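Ticket: Label export stops partway, then prints old item names
Product: Homis stock register
Status: Resolved, left open for one follow-up
Priority: Normal

Summary: The label export from the Homis stock register quits before the end of the list. The labels that do come out sometimes carry the name the item had before it was renamed. Affects the Donnelly store room only. The front office runs the same export without trouble.

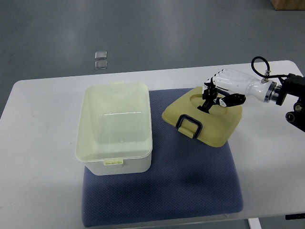 Submitted by Ayuba Amissah, Donnelly store room | Assigned to Iddrisu Abubakari

The register has 1,586 items in it. I select all, choose Export Labels, and pick the file format the Pesico printer wants. The progress bar moves normally for a while and then the window closes. There is no error message. The file is saved, and it opens, but it is short.

I tried this on Sunday morning before anyone else was logged in, so it shouldn't be a load problem. I also restarted the PC and the printer. Same result.

The second part may or may not be related. In March we renamed a lot of the plastic storage items because people were typing "tub," "bin" and "box" for the same thing and search was useless. On screen the new names are there. On the labels, some are new and some are old. "Storage box with handle" still prints as "Tub, misc."

Reply from Iddrisu Abubakari

Thanks, that's clear. Please do the following and post what you get.

Open Settings, then Export, and tell me what is in the box marked Template.
Export a single shelf instead of the full list.
Turn off "Use cached names" if you see it. It may be hidden under Advanced.

Don't delete the short file. I'd like to know the last item in it. 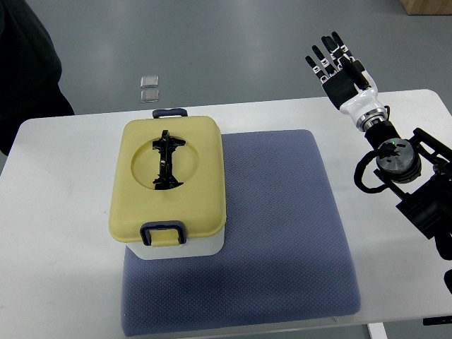
Reply from Ayuba Amissah

Template says "Donnelly_old." I don't know who set that. The front office PC has "Default."

One shelf exports fine. I tried shelf 2 and shelf 6 and both came out complete. Shelf 13 fails the same way the full list does: window closes, short file.

"Use cached names" was on. I turned it off and exported shelf 6 again, and the names are right now. So that half is fixed, at least on this PC.

Last item in the short file is a lid, sold separately. The next one in the register should be a set of dividers.

Reply from Iddrisu Abubakari

Good, that narrows it down. Open the record for the dividers and look at the Notes field. The old template copies Notes onto the label, and the default template doesn't. If someone pasted text in from an email, there can be a line break or a tab in there that the export can't handle.

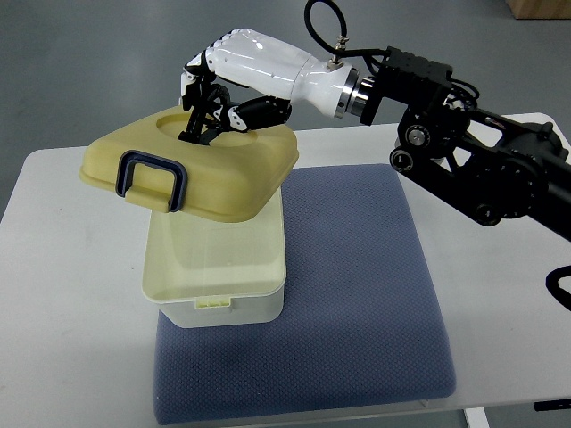 If you find one, clear the field, save the record, and run shelf 13 again. Leave the template alone for now — changing both at once won't tell us which one mattered.

Reply from Ayuba Amissah

Found it. Notes on the dividers had a whole email from Urix in it, signature and all, with a table of sizes. I copied the sizes to a text file and cleared the field. Shelf 13 exported to the end.

Then I ran the full list and it finished. I checked the end of the file against the end of the register and they match. Printed a test sheet, and the names are the new ones.

After that I switched the template to Default, like the front office. The full list still finishes. The labels are a bit shorter without the notes, which suits the small shelf strips better anyway.

Can the sizes go back in somewhere? People do ask for them.

Reply from Iddrisu Abubakari

Yes. Put them in Dimensions, one size per line. That field strips tabs when you save, so a paste won't cause the same trouble. I'd still type them in if it's a short list.

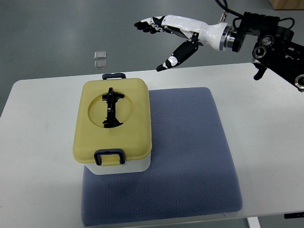
Hand over the far side of the white table

I've filed the window closing without a message as a separate bug. It should skip the bad record and tell you which one it was. No release date for that yet.

Cached names will come back on if the program is reinstalled, so check that setting after any update. I'm marking this resolved and leaving it open until you've put the sizes back in and run one more full export.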